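Clumis
Início / Trabalhar connosco / Chamadas abertas

Procuramos pessoas dispostas a ler regras (e a cumpri-las, se possível)

Chamada de participantes para a revisão do código de boas práticas Skemuvus – recolha de demonstrações com garra de mão em casas habitadas

Local: Troltdale e casa do próprio participante
Início: fevereiro
Carga: 10 horas por semana, durante a fase de ensaio
Compensação: 500 euros por mês, mais deslocações
Língua de trabalho: português, com anexos em inglês que prometemos traduzir desde a primeira versão

O código Skemuvus tem 65 regras. Foi escrito por pessoas sensatas, em duas salas diferentes, e nota-se. Há uma regra que manda arrumar o espaço antes de começar e outra, seis páginas adiante, que proíbe mexer na disposição habitual da casa. Quem segue as duas fica parado à porta do quarto com a garra na mão, o que, do ponto de vista da segurança, é irrepreensível.

A Clumis e a Aebischer usam este código em todas as recolhas domésticas. A consulta interna à última versão produziu 82 comentários, dos quais uma parte respeitável se limitava a perguntar se «superfície estável» incluía a cama. Decidimos que a próxima revisão seria feita com gente que pega na garra, em casas onde se vive, e por isso abrimos esta chamada.

O que vai fazer

Cada participante recebe um conjunto de regras, um par de garras e um caderno. Executa tarefas simples de pegar, pousar, abrir e guardar, seguindo a regra à letra, mesmo quando a letra parece tola. Depois escreve o que correu mal na regra. Repare na ordem das palavras: o que correu mal na regra. Os participantes portugueses têm uma tendência comovente para pedir desculpa nos relatórios, e perdemos imenso tempo a apagar «se calhar fui eu».

As tarefas concretas são:

Ler cada regra antes de a aplicar e anotar a primeira interpretação que lhe ocorrer, antes de falar com alguém.
Fazer a tarefa segundo essa interpretação.
Trocar de regra com outro participante e comparar.
Propor uma redação nova, em duas frases no máximo. As subordinadas contam para a vergonha, mas não contam para o limite.
Estar presente na reunião quinzenal em Troltdale, às 18h30, até alguém se lembrar de que a sala fecha às 20h00.

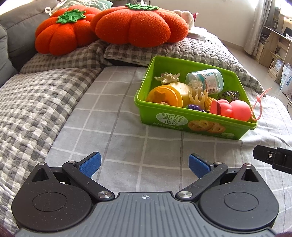

A regra 14, «Da composição do recipiente», é a que mais queremos ver maltratada. Pede objetos «variados em forma, material e rigidez», expressão que já autorizou quase tudo. Uma caixa verde aberta em cima da cama, cheia de brinquedos, com um coral bege aos ramos, uma espiga de milho de brincar e uma embalagem transparente de cotonetes deitada de lado, satisfaz a regra com folga. O problema chega com a abraçadeira cor-de-rosa pendurada no rebordo, a cair pelo lado de fora. Faz parte do conteúdo? Deve ser retirada antes da primeira repetição? Conta como obstáculo? O código atual responde às três perguntas com um silêncio muito digno. Gostávamos que os participantes encontrassem mais casos destes e que nos dissessem o que fizeram quando a regra se calou.

Outras regras em revisão

Regra 3, «Do consentimento dos coabitantes». Obriga a assinatura de todos os adultos da casa e não diz uma palavra sobre visitas. A sogra que entra com um tabuleiro está, juridicamente, num limbo. Precisamos de um procedimento curto para interromper, avisar e decidir se o registo se guarda ou se apaga.

Regra 9, «Dos textos legíveis». Manda afastar cartas, receitas médicas, ecrãs e tudo o que identifique alguém. A versão anterior dizia «todo o texto», e um participante muito cumpridor tapou com fita-cola os rótulos da despensa inteira. Guardamos o relatório com carinho. A nova versão tem de distinguir uma fatura em nome de uma pessoa de um pacote de bolachas, de preferência sem recorrer a um anexo.

Regra 22, «Do fundo». Diz que o fundo deve ser «natural». Ninguém define natural. Há quem entenda que as almofadas ficam onde estavam e há quem vá comprar almofadas.

Regra 31, «Da aproximação». Fixa que os dedos da garra devem estar abertos antes de entrar no recipiente e que o fecho só começa com o objeto entre as duas almofadas de contacto. É uma boa regra. Está escrita em onze linhas e contém a palavra «outrossim».

Regra 40, «Das repetições falhadas». Um objeto que cai é um dado, e deve ficar registado como tal. O código diz isto e, no parágrafo seguinte, fala em «descartar tentativas insatisfatórias», sem explicar a quem cabe a insatisfação. Desde então recebemos sessões de uma perfeição suspeita. Queremos uma regra que proteja as falhas de quem tem brio.
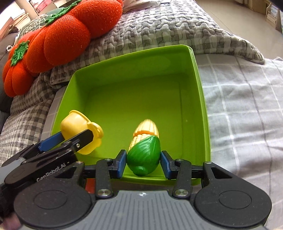
Regra 47, «Do ritmo». Pede movimentos «à velocidade de quem não está a ser observado», frase que alguém defendeu em reunião durante quarenta minutos e que continua a ser impossível de cumprir, visto que o participante traz uma câmara agarrada à ferramenta. As propostas de substituição são bem-vindas, incluindo a de a eliminar.

Regra 58, «Das pausas». Obriga a parar ao primeiro sinal de cansaço no pulso. É a regra menos cumprida de todas e a única que não tenciona ser negociada. Quem chegar à reunião a gabar-se de ter feito a tarde toda sem parar será convidado a lê-la em voz alta.

Quem procuramos

Não é preciso formação técnica. Dá jeito paciência, alguma destreza manual e o hábito de ler instruções até ao fim, qualidade mais rara do que os currículos deixam supor. Interessam-nos em particular:

Pessoas que vivem com outras pessoas. Casas com crianças são aceites, desde que as crianças não apareçam nos registos nem operem a garra, duas condições que os pais costumam considerar otimistas.
Pessoas canhotas. As regras 16 e 17 foram escritas por destros, para destros, com uma nota de rodapé a lamentar o facto.
Quem tenha trabalhado com normas noutras áreas: cozinhas, laboratórios, armazéns, enfermagem. Já viram regras boas serem ignoradas e regras más serem cumpridas com zelo, e isso poupa-nos explicações.
Gente que discorda por escrito e com modos.

Não podemos aceitar trabalhadores atuais da Clumis ou da Aebischer, nem quem tenha redigido qualquer artigo do código. Pela mesma razão, Matvii Bilyk, autor confesso do «outrossim», assiste às reuniões sem direito de voto.

O que oferecemos

A compensação indicada no início é paga no fim de cada mês, mediante entrega do caderno, mesmo que o caderno diga que o código não presta. O equipamento é emprestado e está coberto por seguro; o participante não responde por desgaste normal. Responde por o levar à praia, eventualidade que a regra 61 prevê com um pormenor inquietante.

Há uma sessão de iniciação em Troltdale, com almoço. Aprende-se a segurar a garra, a verificar os parafusos antes de cada sessão, a limpar as almofadas dos dedos e a preencher a folha de incidentes. A folha de incidentes tem um campo chamado «Outros» que é maior do que todos os restantes juntos. Foi a melhor decisão de desenho de todo o projeto.

Os nomes dos participantes aparecem nos agradecimentos da versão revista, salvo pedido em contrário. Cada regra alterada levará uma nota com o motivo da alteração, para que daqui a uns anos se saiba por que razão lá está e se possa discutir com conhecimento de causa.

Registos e privacidade

Tudo o que for gravado em sua casa pode ser visto por si antes de ser entregue. Tem dez dias para pedir que se apague uma sessão, no todo ou em parte, sem justificação. O pedido não afeta o pagamento. Esta cláusula existia na versão anterior do código em letra tão pequena que um revisor a tomou por um risco da impressora; passou agora para a primeira página.

Como se candidatar

Envie-nos uma mensagem pelo formulário desta página, dirigida a Matvii Demchenko, que coordena o ensaio e lê mesmo as candidaturas. Não queremos carta de motivação. Queremos:

O seu contacto e a zona onde vive.
Indicação de quem mora consigo e de que essas pessoas sabem que está a candidatar-se.
A mão com que escreve.
Uma regra qualquer, do seu condomínio, do seu ginásio ou da piscina municipal, reescrita por si de modo a perceber-se.

O último ponto é o que pesa mais na seleção. Na chamada anterior, a melhor candidatura foi o regulamento de uma lavandaria self-service reduzido a quatro linhas. A pior foi o mesmo regulamento, com preâmbulo.

As respostas seguem por escrito a todos os candidatos, incluindo os não selecionados, conforme a regra 2, que até hoje não recebeu comentários.

Perguntas que já nos fizeram

Posso participar sem ir a Troltdale? A sessão de iniciação é presencial. Às reuniões quinzenais pode assistir à distância, desde que desligue o microfone quando o cão se pronunciar.

Tenho de arrumar a casa? Ver regra 5. Ver depois regra 22. Depois escreva-nos.

A cama é uma superfície estável? Está em apreciação.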